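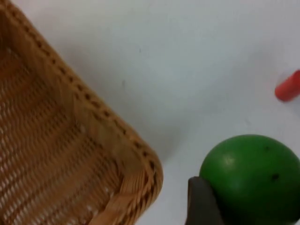
Giorgia Pagano wants it known, before anyone applies, that she thinks a basket is where tidying goes to die. You put one thing in it on your way to the stairs, she says, and by February it holds a phone charger, two library cards and a lemon. She has read this ad in draft and would like to be recorded as unconvinced.

Noted. We are looking for people anyway.

## Wanted: households for the Fumasow basket study

Fumasow is a small outfit that writes about how people keep house. Our next handbook is on baskets: where they stand, what ends up in them, and how long a basket bought for fruit goes on holding fruit. We have opinions on this already. What we lack is evidence, and our editor, Consuelo Ortuño, has started asking for it in the margins.

We need 30 households for 4 weeks. Any size counts, including one person and a cat. You don't need to be neat. We had plenty of neat people last time and learned very little from them.

### What you'd do

- Pick one basket you already own and leave it where it lives. If you own none, we'll lend you a wicker one.
- Each evening, before bed, write down what's in it. "Junk, mostly" is not an entry. "Tape measure, onion, three keys" is a fine one.
- Once a week, empty it onto a table and put everything where you think it belongs. Write down anything that went straight back in.
- Spend half an hour on the phone with Jannik Strobel at the end. He'll ask where the basket came from and whether anybody in the house is annoyed by it.

The nightly notes take a few minutes. They take longer if you start arguing with your family over whose glove that is, and we don't pay extra for the argument, though we'd like to hear how it came out.

### What you'd get

129 dollars, paid when the last sheet is in. If you borrowed a basket you may keep it. You'll also get a copy of the handbook, in which you'll appear under a name of your own choosing. A man in the last study chose Admiral, and we printed it.

### Who we're hoping for

Kitchen baskets are well covered. We are short on hallways, bathrooms and the foot of the bed. We'd especially like to hear from:

- people who share a basket with somebody they disagree with
- people with small children, whose play food tends to travel
- anyone who keeps real fruit and eats it in time
- people who moved recently and still have one basket they never unpacked

Plastic tubs and cardboard boxes are a different handbook. So are drawers. Please don't write to us about drawers – Tullio Ferri is handling those and he is behind.

### What we don't need

Photos of a basket that has been arranged for the occasion. A matching set with labels. Advice. Our last call brought in 3,759 words of advice from a single applicant, and it was good advice, and we couldn't use any of it.

We also won't tell you to throw things out. If your basket holds the same dead batteries in the fourth week as in the first, write them down four times a week or seven, whatever the sheet says, and leave them in peace.

### How to apply

Send a short letter to Ermanno Testa at the Fumasow office. Say who lives with you, which room the basket is in, and the last thing you lost that was in it the whole time. If nothing like that has ever happened to you, say so and we'll try to believe it.

Applications are open through the end of February. You'll hear back either way. Calls are best after 10 in the morning, and please let it ring, because the phone is usually under something.

Giorgia has asked whether she can take part. She has a basket by her front door. It has a lid, so we're still deciding.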